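Zwischenbericht zum Vorhaben »Vorratsregal Zilside«
Träger: Bikura, Brandton
Empfänger: Tiwari, Förderbereich Nachbarschaft
Verfasser: Aqeel Memon
Berichtszeitraum: Januar bis April

1. Stand des Vorhabens

Das gemeinsame Vorratsregal in der Zilside ist seit Februar in Betrieb. Es versorgt die Kochgruppe am Vormittag, die Kochgruppe am Abend und den Mittagstisch mit haltbaren Grundzutaten. Im Antrag hatten wir drei Arbeitsschritte beschrieben: Bestand sichten, Umfüllen und Beschriften, Ausgabe. Die ersten beiden Schritte sind abgeschlossen, der dritte läuft, braucht aber noch eine Änderung bei den Öffnungszeiten (siehe Abschnitt 4).

Gegenüber dem Antrag hat sich der Raum geändert. Vorgesehen war der Lagerraum neben der Küche. Dort wurde im Januar ein Wasserschaden an der Rückwand festgestellt, und die Hausverwaltung hat den Raum bis auf Weiteres gesperrt. Wir arbeiten deshalb im früheren Büro auf der Hofseite. Die dort vorhandenen Tische durften wir übernehmen, eine Anschaffung war nicht nötig. Die Tische haben helle Platten und einen Kabeldurchlass. Für unseren Zweck sind sie gut geeignet, nur die Höhe ist für längeres Arbeiten im Stehen etwas gering. Der Teppichboden ist ein Nachteil, darauf gehe ich unten ein.
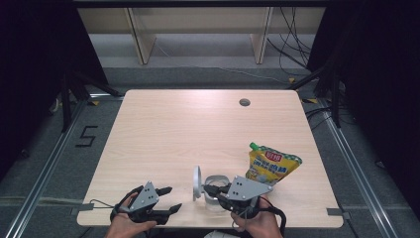 Arbeitstisch im Hofraum mit Glasbecher und Soßenbeutel

2. Sichtung des Bestands

Der Ausgangsbestand kam aus Spenden von Haushalten und aus dem Restlager eines Lebensmittelgeschäfts, das im Dezember geschlossen hat. Insgesamt wurden 400 Packungen erfasst. Davon mussten 100 aussortiert werden, überwiegend wegen abgelaufener Verbrauchsdaten, in einigen Fällen wegen beschädigter Verpackung. Die aussortierte Ware wurde über den Wertstoffhof entsorgt, die Belege liegen bei.

Ein größerer Teil des Bestands aus dem Geschäft ist nicht auf Deutsch beschriftet. Damit hatten wir bei der Antragstellung nicht gerechnet. Würzsoßen, Brühen und eingelegte Gemüse lassen sich ohne Übersetzung nicht sicher zuordnen, vor allem wenn es um Allergene geht. Zwei Teilnehmerinnen der Abendgruppe haben die chinesischen Etiketten übersetzt und für jedes Produkt eine Karteikarte angelegt. Auf der Karte stehen die Bezeichnung, die Zutaten, die Allergene und ein Hinweis zur Lagerung nach dem Öffnen. Die Karten hängen am Regal. Produkte ohne Karte werden nicht ausgegeben.

Für angebrochene Ware gilt inzwischen eine einfache Regel: Öffnungsdatum mit wasserfestem Stift auf die Packung, danach in den Kühlschrank. Bei Standbeuteln mit Schraubverschluss klappt das gut. Bei Gläsern mit Metalldeckel wird das Datum oft auf den Deckel geschrieben, und die Deckel werden dann beim Abwasch vertauscht. Wir sind dabei, auf Klebeetiketten am Glas umzustellen.

3. Umfüllen und Beschriften

Mehl, Grieß, Paniermehl, Reis und Hülsenfrüchte kommen meist in Papier- oder Folienbeuteln an und wurden früher so ins Regal gestellt.
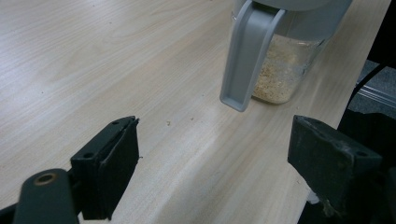
Lose Trockenware wird seit März grundsätzlich umgefüllt. Die Gruppen haben dafür verschiedene Behälter ausprobiert, darunter Blechdosen, Schraubgläser und Kunststoffgefäße. Durchgesetzt haben sich durchsichtige Kunststoffgefäße mit hellgrauem Deckel und Griff. Man erkennt ohne Öffnen, wie viel noch da ist, und bei feinkörnigem Inhalt sieht man auch, was oberhalb der Füllung an der Innenwand hängen bleibt. Diese Reste werden vor dem Nachfüllen entfernt, alte und neue Ware soll sich nicht mischen. Krümel auf der Tischplatte lassen sich beim Arbeiten kaum vermeiden und sind auf der glatten Fläche schnell weggewischt. Auf dem Teppich ist es schwieriger. Wir saugen nach jedem Durchgang, würden aber mittelfristig gern eine abwischbare Matte unter die Tische legen.

Beschriftet wird auf dem Gefäß, nie auf dem Deckel. Jedes Etikett nennt Inhalt, Abfülldatum und Mindesthaltbarkeit der Originalpackung. Der Zutatenabschnitt der Originalpackung wird ausgeschnitten und in einem Ordner abgelegt – das ist umständlich, hat sich aber bei zwei Rückfragen zu Sesam und Gluten bereits gelohnt.

Weiche Verpackungen werden nicht umgefüllt. Soßenbeutel, Tomatenmark und ähnliche Ware bleiben im Original und stehen in flachen Kisten, mit dem Verschluss nach oben. Anfangs lagen sie gestapelt im unteren Fach. Dabei sind zwei Beutel am Verschluss ausgelaufen, das Fach musste ausgeräumt und gereinigt werden. Mit den Kisten ist das nicht mehr vorgekommen. Sie lassen sich auch als Ganzes herausziehen, was beim Nachzählen am Monatsende Zeit spart.

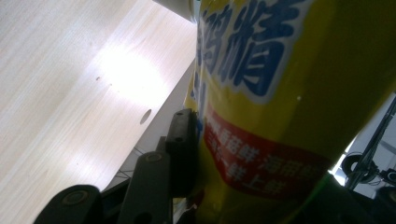
Offen ist noch die Frage, wie mit sehr großen Gebinden umgegangen wird. Ein Sack Reis oder ein Kanister Öl passt nicht ins Regal und steht zurzeit im Flur vor der Küche. Die Hausverwaltung duldet das, will aber bis zum Sommer eine andere Lösung. Wir haben nach einem abschließbaren Unterschrank gefragt und warten auf Antwort.

4. Ausgabe

Die Ausgabe erfolgt zweimal in der Woche, jeweils ab 16 Uhr. Für die Vormittagsgruppe ist das ungünstig. Sie holt ihre Zutaten am Vortag ab und lagert sie über Nacht in der Küche, wo sie mit den Vorräten des Mittagstischs durcheinandergeraten. Ab Mai soll es eine zusätzliche Ausgabe um 9 Uhr geben. Die Schlüsselfrage dafür ist geklärt, der Dienstplan noch nicht.

Das Entnahmebuch wird geführt, allerdings unterschiedlich sorgfältig. Bei Mehl, Reis und Öl stimmen die Einträge mit dem Bestand überein. Bei Gewürzen und Soßen fehlen Einträge. Wir haben das Buch vom Regal an die Tür verlegt und prüfen im nächsten Monat, ob die Lücken kleiner werden.

5. Mittelverwendung

Bewilligt wurden 3.000 Euro. Ausgegeben wurde bisher Geld für Regalböden, Vorratsgefäße, Flachkisten, Etiketten und Reinigungsmaterial. Der im Antrag vorgesehene Posten für Tische entfällt. Wir bitten darum, diesen Betrag für Bodenmatten und, falls die Hausverwaltung zustimmt, für den Unterschrank verwenden zu dürfen. Die Einzelaufstellung mit Belegen ist als Anlage 2 beigefügt.

6. Nächste Schritte

Bis zum Schlussbericht sind geplant:
Ausgabe am Vormittag einrichten
Karteikarten für die restlichen fremdsprachigen Produkte ergänzen
Gläser auf Klebeetiketten umstellen
Standort für große Gebinde klären
Rückkehr in den Lagerraum mit der Hausverwaltung besprechen

Zum letzten Punkt liegt noch kein Termin vor. Sollte der Lagerraum im laufenden Jahr nicht freigegeben werden, bleibt das Regal auf der Hofseite. Für die Gruppen wäre das machbar, der Weg zur Küche ist nur etwas länger.

Aqeel Memon
Bikura, Brandton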